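Tudside Community Rooms
Kitchen and refreshment area: checklist with comments
August 2024
Checked by: Esperanza Van Dusen
Form 157

Mark each item OK, Action or N/A. Write comments in full so that the next person can follow them.

1. Floor and doorways
OK. Mat by the back door lies flat. The loose threshold strip noted in March has been screwed down.

2. Kettle and urn
Action. Urn lid does not lock. Label it and leave it unplugged until Sohail Malik has looked at it. Kettle flex in good order, test label in date.

3. Fridge
OK. Thermometer read 4 degrees. One opened carton without a date, thrown away.

4. Tabletop baskets
OK with comments. Fruit and small packets are to be kept in separate baskets, with a gap between the two. Look for broken cane ends along the rims and run a cloth round the inside of each basket. Fruit should sit in one layer on the basket floor so that soft or split pieces can be found without digging. 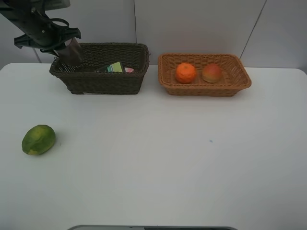 Dark brown basket: packets and other small items. Take everything out and read the dates, including anything low down behind the front wall. Tan basket: one mandarin and one peach-like fruit, side by side in a single layer. Turn both over and check underneath. Wash before serving. The tan basket has the lower sides, so do not pile it above the rim.

5. Cupboards
Action. Top hinge loose on the left-hand wall cupboard. Nothing heavy on that shelf until it is fixed. Job number 2246, passed to Remwood.

6. Cleaning materials
OK. Locked under the sink. Spray bottles labelled. Diễm Phùng has asked for more blue cloths.

7. Fire blanket and extinguisher
OK. Blanket on its hook, pull tabs hanging free. Extinguisher pin and seal in place, needle in the green.

8. Allergen sheet
Action. Sheet on the door is the old one. Print the new version and include the packets kept on the table.

Items carried forward: 2, 5 and 8.
Copy to Veikko Kettunen, Tudside office.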